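Keeping a Desk Organiser Useful

Compartment boxes, chargers, cards and the small things that collect on a table

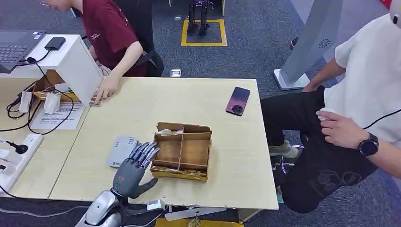

A box with compartments only helps if each compartment has a job. Most people buy one, put it on the table and fill it in an afternoon with whatever is lying nearest. A month later it holds dead batteries, a foreign coin and three pens that don't write. The tips on this page are for open wooden organisers, the sort with a taller back and a low front, but most of them apply to plastic or metal ones as well.

Before you start

Empty the box completely. Turn it upside down over a sheet of newspaper and tap the base, as grit and staples get wedged where the partitions meet the bottom. A dry paintbrush, 20 mm wide, reaches the corners better than a cloth.

Check the partitions while it is empty. In light wooden boxes they are often only slotted in, and one that wobbles will let papers slide underneath. A thin line of wood glue along the bottom edge is enough. Wipe off what squeezes out with a damp cloth and leave the box overnight before putting anything back.

What goes where

Use the back for tall or rarely used things and the front for whatever you pick up every day. With a low front edge you can reach in without lifting your wrist, so keep that row for cards, notes and the pen you like.

Flat things such as cards should lie along the bottom of a long compartment or stand upright against a partition. Choose one and stick to it. If half are flat and half are standing, the flat ones get buried.

Very small items (SIM pins, screws, spare keys, rubber feet) need something inside the compartment. A jar lid or the bottom of a matchbox will do. Siiri Ots wrote in to say she uses silicone bun cases, cut down with scissors, and they can be lifted out and washed.

Leave one compartment empty. It will fill up during the week. Tip it out, put everything away and start again.

What to keep out of it

Anything with a power lead. The lead drags over the side and takes the box with it sooner or later. Small network boxes and similar devices get warm in use and should sit flat on the table, away from papers and with the vents clear.

Phones. A phone in a wooden compartment gets scratched by whatever was in there before it. Give it its own spot on the table, on a square of felt if you like. Putting it face down keeps the screen dark while you work, but check for crumbs first.

Liquids, including glue and correction fluid. They leak, and bare wood will not come clean afterwards.

Placing the box

Put it on the side of your writing hand, a forearm's length from the front edge. Any nearer and your elbow will catch it. If the laptop is on a stand, keep the organiser out from behind the screen, or you will stop using the back row.

Where two tables are pushed together, don't stand anything across the join. One top is nearly always slightly higher and the box will rock. Small items also roll into the gap. A strip of draught excluder pressed between the two edges closes it and can be pulled out again when you want to move the tables.

Looking after bare wood

Dust it dry. If it needs more than that, use a cloth wrung out in warm water with a drop of washing-up liquid, then dry it straight away. Don't soak it – thin wood swells at the cut edges and the partitions will go tight or bow.

Pencil marks come off with a white eraser. Ink doesn't, and has to be sanded. Start with 240 grit and finish with 400, going with the grain. One thin coat of clear water-based varnish makes the next clean-up much easier.

Sticky residue from labels or tape can be loosened with a little cooking oil on cotton wool. Leave it for 5 minutes, rub, then wash as above. Try it on the underside first, because oil darkens some woods.

Chipped table edges

The front edge of a table takes most of the knocks. A small chip is worth dealing with early, before it catches a sleeve and lifts further.

1. Trim loose splinters with a sharp knife. Don't pull them.
2. If a flap is still attached, work glue under it with a toothpick and tape it down until dry.
3. Fill what is missing with a wood filler one shade lighter than the top. Most dry darker.
4. Sand level with a block and touch in with a wax furniture crayon.

On a laminated board, use a hard wax filler kit in place of ordinary wood filler, which tends to drop out again.

Reader's tip

Corentin Maillard lines his compartments with offcuts of vinyl flooring, cut a hair smaller than the space. Paper clips slide up the side easily and the wood stays clean.

See also: Cable ties and clips; Sorting a kitchen drawer; Removing candle wax from wood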